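Carnet d'atelier, septembre

Imprimer | Envoyer par e-mail

Jeudi, 8 h 40. Repris le prototype de nichoir pour l'appel du refuge Skerkness. Rappel pour ceux qui n'ont pas suivi : ils veulent équiper leur enclos à hérissons de caisses d'hivernage démontables, lavables, qu'une classe puisse assembler en une matinée. Le programme scolaire s'appelle Pallness et c'est lui qui paie les matériaux. Les enfants montent, le refuge pose, nous fournissons le kit et la notice.

Version 3 de la caisse : fond séparé, quatre parois à mi-bois, couvercle posé avec débord. Chicane intérieure gardée telle quelle, elle empêche un chat de passer la patte jusqu'au nid. J'ai fermé l'entrée latérale qu'on avait ajoutée sur la version 2. Deux entrées, c'est un courant d'air, et l'animal bouche la seconde avec ses feuilles de toute façon.

Essai de montage à vide : 71 minutes, seul, sans visseuse, en suivant la notice à la lettre. Trop long. Le temps part dans la chicane, qu'il faut tenir d'une main pendant qu'on cherche le trou de l'autre. Solution à tester : une rainure dans la paroi arrière, la chicane glisse dedans et on ne met plus qu'une vis. Il faut régler la butée de la défonceuse, la profondeur actuelle laisse trop de jeu.

Poids de la caisse complète sur la balance de l'atelier : 1452 grammes sans le fond. Un enfant de huit ans la porte, pas de problème de ce côté.

10 h 15. Essai du carton Ondulov pour la doublure. Arguments pour : ça se découpe aux ciseaux, ça se change à chaque printemps, ça part au compost. Arguments contre : au pulvérisateur, la plaque a gondolé sur le bord bas en moins d'une heure. À relancer avec une plaque relevée sur deux tasseaux. Si elle gondole encore, on abandonne la doublure et on met simplement plus de feuilles sèches. Le refuge n'avait pas demandé de doublure, c'est nous qui l'avons proposée.

11 h 30. Appel du refuge. Points notés :
- pas de lasure, même dite sans solvant, à l'intérieur ;
- couvercle à verrouiller, un renard a ouvert une caisse l'hiver dernier ;
- ils prennent 100 kits pour la première série et parlent de 2000 sur l'ensemble des écoles si Pallness est reconduit. Je ne commande rien sur la base du deuxième chiffre.

Pour le verrouillage, deux tourniquets en bois sur les petits côtés. Un loquet métallique serait plus rapide à poser mais il rouille et les enfants se pincent. Percer les tourniquets avant de les couper, la dernière fois deux sur cinq ont fendu.

14 h 00. Notice. L'étape 4 est à réécrire, on y demande de retourner la caisse alors que rien ne tient encore. Inverser 4 et 5. Ajouter un encadré sur ce qu'il ne faut pas faire : pas de lait, pas de déplacement d'un hérisson qui dort, pas d'ouverture du couvercle entre novembre et mars. Le refuge veut aussi le numéro à appeler si on trouve un jeune en plein jour. Ils l'envoient.
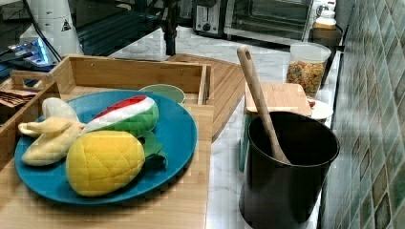 Fruits en tissu dans une assiette bleu canard.

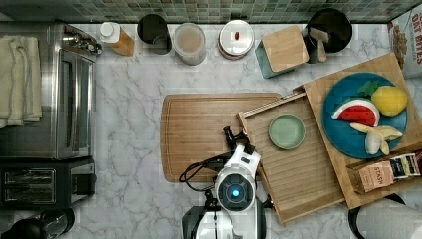

15 h 20. Rainure faite sur une paroi d'essai. La chicane entre bien, un peu serrée en haut. Poncé le chant, ça coulisse. Une vis au lieu de quatre. Je referai le chronométrage avec quelqu'un qui n'a jamais vu la caisse, le mien ne vaut plus grand-chose maintenant que je connais les pièces par cœur.

Reçu les planches de chez Chaiyaporn. Deux sont voilées, mises de côté pour les tourniquets. Le reste est correct, stocké à plat sous l'établi du fond avec des cales. Ne pas poser les serre-joints dessus, s'il vous plaît.

À faire :
- gabarit de perçage pour le couvercle ;
- plaque Ondulov sur tasseaux, à laisser la nuit dehors ;
- étapes 4 et 5 de la notice ;
- demander au refuge le diamètre exact de leurs piquets, le kit doit pouvoir s'y attacher ;
- racheter des vis inox, il reste une demi-boîte.

2 commentaires | 5 partages
Imprimer | Envoyer par e-mail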